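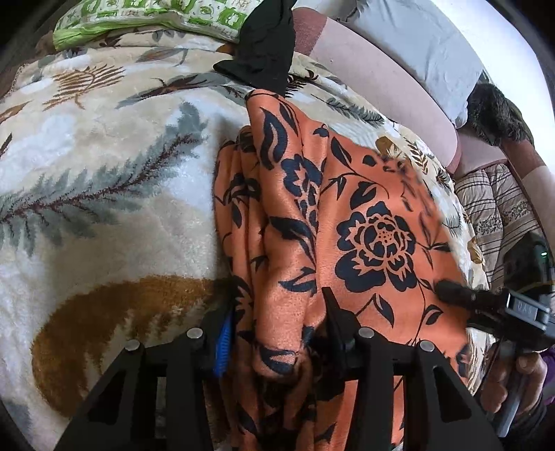

Piltthorpe, June

Figure 2. Orange printed cloth on the plush blanket, left side in pleats, right side flatter. Note how much of the flower pattern is lost where the cloth is bunched.

3.2 Folds, pleats and the reading of pattern

We turn now to what happens to printed cloth when it is gathered up but not yet folded. Section 3.1 dealt with flat pieces only. The cloth in Figure 2 is orange with dark navy flowers, vines and leaves, and it has a slight sheen, which matters more than we first thought (see 3.4).

The main point first. On the flatter part one large navy flower can be read whole, layered petals, dotted centre, everything. A second flower is partly hidden by the curve of the thick fold. Same cloth, same print, a few centimetres of slack taken up and most readers in our sorting task could not name the motif any more. Leaves do better than flowers. A long leaf running with the fold keeps its outline; a round flower crossing it does not. Escobar makes a similar remark about striped sheets, though only in a footnote and without pictures.

Terms. We use "pleat" for a narrow fold standing next to others of its kind, and "roll" for a single rounded fold standing higher than its neighbours. Both occur in Figure 2. The earlier draft used "ruck" for either and the coders complained, rightly. Old coding sheets still say ruck in places, read as pleat unless marked.

Background. The blanket was not a neutral choice. It is thick plush, cream, beige and white, with big feathery leaves and ferns in grey-green, brown and maroon. So leaf on leaf. We wanted a surface that people really do sort their clothes on, and in the households we visited that was very often the bed, with whatever was on the bed. Plain table trials are reported seperately in section 4. Colour did most of the work in telling cloth from blanket. When the same arrangements were shown in grey only, people hunted along the edges and took longer, and several put a blanket fern down as part of the cloth.

Lucía Llorente coded the full set, roughly 2,000 views of cloth on bedding, using the Pustau scheme with two changes. First, partial motifs got their own code and were no longer lumped with "unclear". Second, a motif wrapping round a fold was coded by its visible outline alone, even where the coder knew the print by heart. There is a dark crescent at the lower end of the thick fold in Figure 2 that shows why. Someone who has seen the cloth laid out might say petal or leaf straight away. From this view it is a crescent, and crescent is what went down on the sheet.

Coders got better with practice, as you would expect, but only on cloths they had handled. We had 4 printed pieces in all, and switching from one to the next put the scores back nearly to where they started. The Runurell notes on curtain fabric report the oposite, a steady gain across patterns. Their repeats were small and regular though. Ours are large and scattered, so one bad fold can take out a whole flower. May be the entire difference, we can't say from this data.

Sheen, briefly. Shaded creases between tight pleats were read as print in some views, navy and shadow being close enough at a glance. More on this in 3.4, along with the table of errors by motif.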